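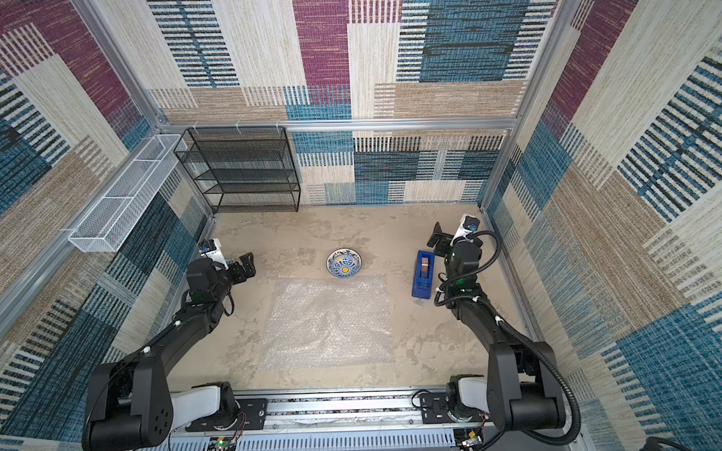 Panels with a woven look in cream, tan, teal and plum.

Lennox has revised its rules for labeling patterned upholstery and wall fabric, effective in July. Mills selling into the city's public buildings must now state the pattern repeat, the fiber content by weight and the rub count on a single tag.

The change follows a review of 342 samples held by the Lennox textile office. Of these, 873 separate tag entries were checked against lab results, and the most common error was a repeat length measured on unwashed cloth. Shrinkage of over 2 percent will now have to be declared.

"The old tag let a mill choose which width it reported," said Borghild Eklund, who led the review. "The new one asks for the finished width only."

Firklow, which weaves striped cloth for seating, said it would relabel existing stock. Gillespie Mackay, its production manager, expects the work to take two months. Tags in the old format remain valid on rolls already delivered.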